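Meifang Lei
November, Wednesday
4 min read

ok bedroom thread. doing the clothes today and the bed is where it all happens so the bed is going to come up a lot

Started with the dark stuff. Always start with the dark stuff, it's the part I hate

Black on cream is at least easy to see. Black on the old charcoal bedspread was a nightmare, I lost a whole pair of tights on that thing for a week 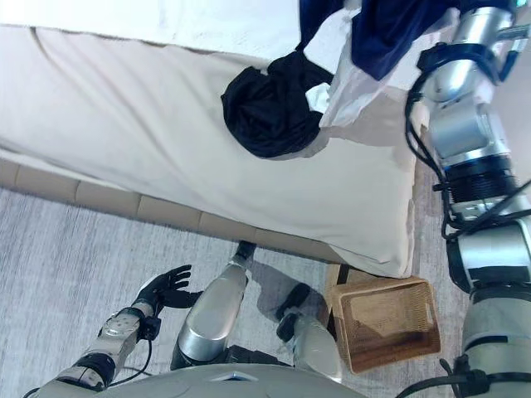
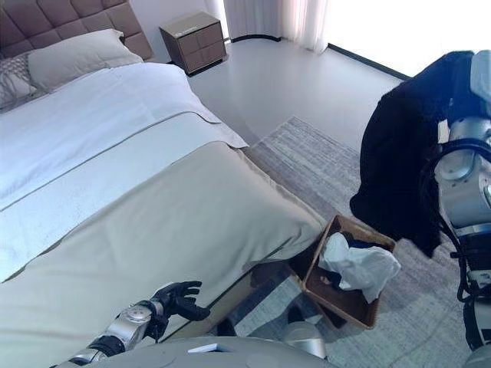

Same bed in both, and something black to deal with in both.

So. The problem is everything I own is black or navy and in the evening they are the same color. In daylight they're not. Hence doing this with the sun coming in and not at 9pm like a normal tired person

Rule one is you only sort by the window. If you can't tell navy from black hold it next to something you KNOW is black. I keep one T-shirt for this. It's a terrible T-shirt

Rule two, nothing goes back in the drawer until the whole bed is done. I break this one constantly. Then I find the other half of a set and the drawer is already shut and full and I just shove it in on top

Jianguo wants it on record that he folds his own. He does. He folds them into a kind of brick

(Jianguo Lu, husband, brick guy, for the new people)

Back to it. Piles this time:
keep and fold
keep and hang
sell
wash again bc what is that smell

The sell pile goes on Gumard. I've had mixed luck. Sweaters go fast, black pants just sit there forever. I think because every black pant looks like every other black pant in a photo

if anyone has a trick for photographing black clothes PLEASE. I've tried next to the window, away from the window, on the beige throw, on the floor. You get either a black blob or a gray thing that isn't the color at all and then someone messages to ask if it's gray

Someone asked last time why I don't just use the floor for sorting. My back. Next question

Also the floor is where things go to get dusty. Pale floor, dark clothes, you see every single thread of lint. Ask me about the lint roller budget

Ok the bed since I know it's going to be half the replies

Padded base, and the headboard is the tall one with the square panels. It's a Rokato. List was $1,355 and we paid $1,090 because it was the floor model and one of the slats had a crack in it. Jianguo glued the slat. Slat is fine, four years now

Would I buy the padded base again... yes with a but. Looks nice. No bruised shins, which if you've ever had a bed with metal corners you will understand. But the seams collect fluff. I go along them with the skinny vacuum attachment and it takes forever and I mutter

And you can't shove bins under it. I knew that going in and I still complain about it. All the winter stuff is in the hall closet as a result and the hall closet is a separate thread and a separate mood

The panels on the headboard same story, fluff in the stitching. A dry paintbrush works better than the vacuum there. Soft one. Not one you've painted with lol

Layers. White on top near the pillows, then the runner, then the beige throw down at the foot end. I was anti runner for YEARS. Thought it was a hotel thing. My mother in law gave us this one and I put it on to be polite the weekend she stayed

and now I sort on it. It's a stripe across the middle of the bed so it makes a natural border, keeps go above, everything else goes below. I'm sure that's not what it's for. Don't care

The throw is for suitcases, when there's a suitcase. Wheels have been in airport bathrooms. Wheels do not touch my duvet. The throw gets washed

It does slide though. It has a bit of a sheen and it slides. By the end of any big sort it's half hanging off the corner and I've stopped fixing it until I'm done

Pillows: two designs and I am not taking notes on this. The patterned gray one is from a set where its twin got ruined by hair dye. Mine. My hair dye. We keep the survivor

Nightstand is a Nunden, taupe gray, drawers. People always think it matches the bed on purpose. It doesn't, I bought it for the previous apartment and then picked everything after to go with it like a hostage

Top drawer sticks in summer. Rub a candle on the runners. The cheap white kind, scented ones leave a film and then your socks smell like fig

Curtains, sheer, been asked about these too. Yes people can sort of see in at night. We have a blind for that. In the day you get all that light and nothing else I own makes the room look as good so they stay

They also hide how badly I wash the windows. moving on

FOLDING. since I promised

T-shirts: in thirds long ways, then in half, then half again, stand them up in the drawer. You've seen this everywhere. I only do it for T-shirts, everything else I've tried it on falls over

Sweaters: flat, arms in, one fold. Stack no more than you can pull from the middle without the top ones coming too. If the tower leans you have too many sweaters or not enough shelf. I have too many sweaters

Leggings: roll. Don't let anyone make you fold leggings

Anything slippery: hang it or give up. I used to fold the slippery tops and put them in a drawer and every morning they'd be one large slippery top

Which is how I ended up needing hangers. Bought 14 of the velvet ones from Rebelo, the slim kind. Good grip, nothing slides off. Bad if you're in a rush because nothing slides off. You have to unpick your shirt from it like it owes you money

They also shed a bit on white shirts at first. Wipe them with a damp cloth before you use them. I did not do this. Learn from me

(typing this between piles so sorry if the order is weird)

Turn things right side out BEFORE they go in a pile. Past me thinks future me will do it. Future me is putting on an inside out sweater in the dark and going to work

Same with pockets. Check teh pockets. I've found a receipt, a hair tie, another hair tie, and a very old mint, in one coat

Bags. I keep a bag near me on the bed for the stuff that's leaving the house. If it's in a pile it comes back, I know myself. I will re-try-on a donation. In the bag with the handles tied I forget it exists, and then it can leave

Write on the bag what it is though. One time the donate bag and the dry cleaning bag were the same kind of bag. Jianguo dropped off the wrong one. We got the coat back, he was very charming about it at the counter, I was not very charming in the car

A few from the replies, quick:

"do you iron" no

"do you iron for weddings" I steam. In the bathroom. With the shower. It half works

"how do you get pet hair off the upholstered part" rubber glove, slightly damp, drag it one direction. We don't have a pet anymore but I lived with that cat for a long time and I trust the glove

"does black clothing transfer onto a cream sheet" new jeans yes, would not leave them there. The rest I've never had a problem. But I also don't put damp things down on it so who knows

"what do you do with the single socks" a small bag inside the sock drawer. Twice a year I tip it out and match what I can. The rest become dusters and they're great on the slats of the blind

"how long does this take" depends if I find something with photos in it. Clothes only, a morning. If there's a box of anything sentimental in the wardrobe, don't open it, you'll be on the edge of the bed till lunch

Someone said do one category at a time, all tops, all pants etc. Tried it. You need a bigger bed than mine or a smaller wardrobe. I go by color instead, dark, then middle, then light, because that's how the laundry comes out anyway

And because the darks are worst and I'm only in a good mood at the start

Navy update: the cardigan I have called black since last winter is navy. Been wearing it with black pants this entire time. Nobody said a word. Jianguo says he knew

Wash again pile is bigger than I wanted. Putting a load on now, cold, inside out, the short cycle. Yes I know I said right side out. That's for AFTER. Washing inside out keeps the black black a bit longer

Then it's middles, which is mostly gray and one green thing I bought for a party and can't part with

Will post the Gumard stuff tonight if I get decent photos. Sizes in the listings this time, sorry to everyone who had to ask

ok machine is beeping, back later

More from Meifang Lei
- Hall closet, part one (there will be a part two)
- I tried three lint rollers and a rubber glove
- Fixing the Nunden drawer with a candle
- What sold on Gumard and what is still sitting in my hallway
- Brick folding: a husband responds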